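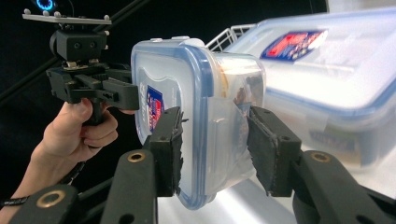 Potness, Tuesday, a bit before seven in the morning. Still dark, January dark, and the line at the Trevier pantry was already past the laundromat. I'd been told to come early if I wanted to see the warehouse before the doors opened. Glad I did. Cold feet though.

Muthoni Mugo runs the place. Met me at the loading dock, clipboard, no coat, talking before I had my notebook out. Trevier House started in the basement of a church on Clirkov Street and moved to the old tire shop 6 years ago. You can still smell rubber by the back wall when the heat comes on. They serve food boxes on weekdays and a hot supper two nights.

Numbers, as she gave them to me walking: 496 households signed up. 2,072 boxes out the door last quarter, their highest yet. Two paid staff. Everybody else comes in on their own time, a good many of them people who used to stand in the line.

First stop the walk-in cooler. Bought used from a grocery that closed over in Minja. Compressor is loud, you have to shout. Milk on the left, eggs, then greens that have to go out the same day. The county inspector was in last month and wanted a second thermometer, so now there's a second thermometer.

Then the sorting room. Long tables, radio on, country station. Cans get checked for dents along the seam and the dates read out loud to whoever has the marker. A retired bus driver showed me how to fold a box so the bottom holds, I did three and he redid two of them.

Doors open at eight sharp. People take a number, sit down, get called. It used to be a prepacked box for everyone but they changed over last spring and now folks pick from shelves with a point card. Slower. Mugo says a lot less gets left on the curb outside. A mother with twins spent most of her points on rice and peanut butter and was out in ten minutes flat.

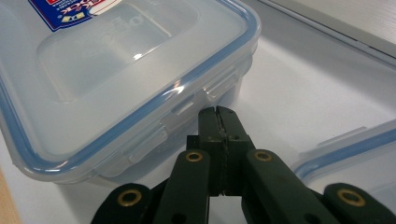
Do you have to live in Potness to get food there?

Anyone in the county can sign up, and a piece of mail with your address is enough to start. If you don't have mail they'll take your word for the first visit and sort out the paperwork on the next one.

Back to the tour. Upstairs is a office with three desks and a rack of winter coats, free, kids' sizes mostly gone. Gloves are what they're asking for right now, adult ones, plus socks. The van needs a transmission. They have been borrowing a pickup from the hardware store and loading it twice for every run out to Minja, where there's no pantry at all since the grange stopped doing theirs.

Money is the usual story. The grant that covers the rent is up in June and Mugo has the renewel half written. She'd like a bigger kitchen too, the supper crowd eats in shifts.

I left a little after ten, line was down to four or five people. Donations go to the side door, weekdays until three. Ring twice, the bell sticks.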